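About Us

Praston Data Services
Collecting robot demonstrations since 2018

Praston records people doing ordinary household tasks through robot arms, and turns those recordings into training sets. Our customers are research labs and small manufacturers who want their machines to handle cloth, dishes, packaging and other things that don't hold still. We don't build robots and we don't train the models. We gather the examples.

The company was started on September 2, 2018 by Hauke Meinecke, who had been running a repair shop for sewing machines in Eltthorpe. We still work in the same building. The old shop floor holds the recording stations, and the office is upstairs.

What we do

Most of our work is with fabric. An operator sits at a station and guides an arm through one task from start to finish: flattening a shirt, folding a towel, turning a sleeve right side out. The arm's joint positions are logged along with video from a small camera at the wrist. One full run is called an episode. When an episode ends, the operator marks it as complete, partial or failed, shakes out the cloth and starts again. 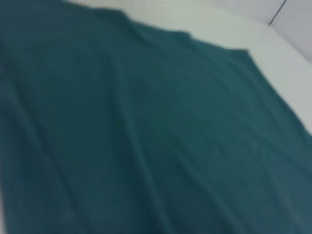
We keep partial and failed episodes in the set unless a customer asks us to take them out. A system that has only seen clean runs has trouble when a corner slips. Each failed episode gets a short note on where it went wrong, written by the operator the same day.

Every episode is then watched by a second person. The reviewer checks that the video and the joint log line up, that the label matches what was done, and that no one's face or personal papers got into view. Blurred stretches are normal when the arm moves fast, and we leave them in with a tag.

Our library now covers 187 garments and household cloths, each with its own number, fabric type and washing record. They are stored on open shelves next to the stations. When a piece wears out it is retired and its number is not used again.

Who we are

We are a team of 18. Most of us are operators, and most operators also review. New people spend their first two weeks on towels before they move on to clothing. No background in robotics is needed. Several of our operators came from tailoring, laundry work and warehouse jobs.

Scheduling and delivery are handled with Caralel, our own record-keeping software. Customers can log in to see how many episodes have been accepted and read the reviewer notes. Mechanical upkeep of the arms is done by Stępień, a workshop across the yard from us.

Working with us

A project starts with a written task description and a short trial batch. Once the customer has looked over the trial, we agree on labels and start the main recording. Changes to the task after that point are possible but will mean a new batch.

Visits to the Eltthorpe floor are by appointment. We close for stocktaking for part of June, and deliveries resume when the shelves have been checked.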